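Visit notes: Maswood open afternoon, August
Filed under: trips, robots, grumbling

The invitation from Maswood promised "kitchen-ready automation." I have been to enough of these to pack a sandwich.

Gudrun Viklund met us at the door and ran the tour at a good clip. First stop was the Haugland cell, where parts get sorted behind a fence, and it worked the way fenced things usually work. Then the kitchen bench, which is what most of us had come for. The two arms there run on software called Porix, and the plan was toast: tray over, oven open, rack out, serve, ring the bell.

The first run got as far as the oven door. One arm stopped, the other kept going for 2 seconds and dragged the tray sideways until somebody hit the red button. Gudrun called it a "soft desync." I asked why one arm can fault without stopping its partner, and was told they share a stop signal but not a fault signal. I wrote that down twice. So the button stops both, and a fault stops one, and a person has to be standing there to make up the difference.

They needed 28 minutes to restart. We got coffee and a slide saying the bench had done 300 runs this summer. Lorne Després, who was next to me and builds conveyors at Brovo, asked how many of those had ended with a hand on the button. The answer was that they log completed runs.
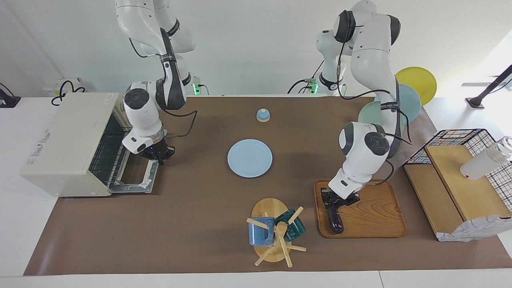
The second try went slower, with the speed turned down and all of us moved back behind a strip of tape that had not been there before lunch. It finished. People clapped. I didn't see anything fixed between the two runs, and when I asked, Gudrun said the cause was probably a loose connector, or possibly a timeout. Those are very different problems and I would want to know which before I put one near a hot oven with my kids in the room.

The tour ended at 5. Parking is behind the building and the gate sticks.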